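Thirteen innings and a cold pie

Lesia Yurchenko has agreed to talk about the final on the condition that we don't start with the final. So we start with her knees, which are bad, and the ground at Vosar, which is worse.

"There's a dip at short stop you could lose a dog in," she says. "Visiting teams think it's tactical. I let them."
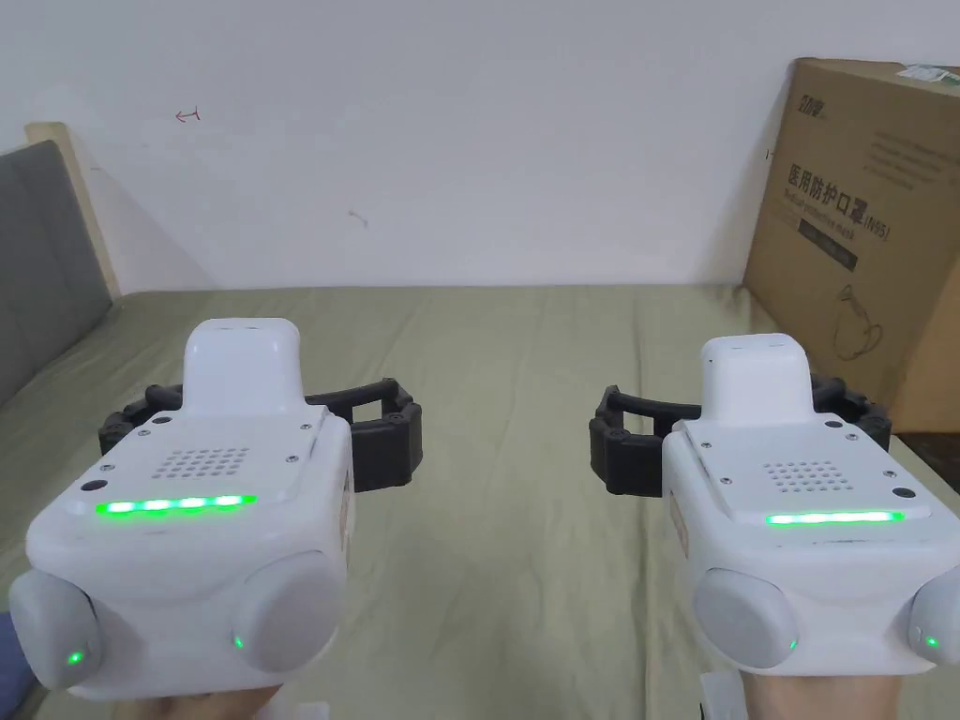
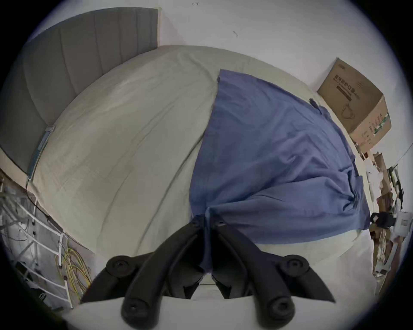 The dip has its defenders, among them Mac Carthaigh, by whose account it saved two runs in the semi and ought to be given a locker. Yurchenko concedes one of the runs. The other, she maintains, was a good throw, and she would know because she made it.

She has caught for the Vosar side for longer than the club's website has been able to spell her surname. In that time they have lost four finals, two of them to Indetti, and on both occasions the Indetti supporters brought a brass band. She describes the band as "enthusiastic" and then looks out the window for a while.

This year's final, when she finally allows it into the conversation, went 13 innings. It began on Sunday at one in the afternoon, under a sky the colour of dishwater, and ended with the lights on and the canteen down to a single pie. The gate was 824, a club record, though Yurchenko suspects a fair few were there for the junior presentation and couldn't get their cars out.

Vosar led by three after five. They trailed by one after eight. In the ninth Minder, who had struck out in each of his previous trips to the plate, was hit on the elbow by a pitch he made very little effort to avoid.

"I've seen blokes get out of the way of a sprinkler faster," she says. "But he was on base, and he'd not been on base since March, so we were all very proud."

He came home on a ground ball that found the only pebble on the right side of the infield. Indetti protested the pebble. The umpire, to his credit, went and had a look at it.

What followed was four innings of what the local paper called absorbing baseball. Her own word for it is unprintable. Nobody could hit, her pitcher's arm had gone, and between innings she was icing one knee while sitting on the ice meant for the other.

"People ask what I was saying to him out there, on the mound. I was asking him if he'd fed my cat. He was meant to pop round that morning."

Had he?

"He had not."

The winning run scored on a passed ball at the other end, and Yurchenko takes no pleasure in that. She has let a few through herself, including the one that ended the final before last, and she went straight over to the Indetti catcher before joining the pile. By then the pile had mostly broken up, she notes, which was kinder on the knees.

She is coy about next season. The club wants her back behind the plate. Her physio would like her to take up bowls. A collection for resurfacing the infield stands at $1,830, enough to fix the dip, and she has mixed feelings about where the money should go.

"New dugout bench," she says. "Leave the dip."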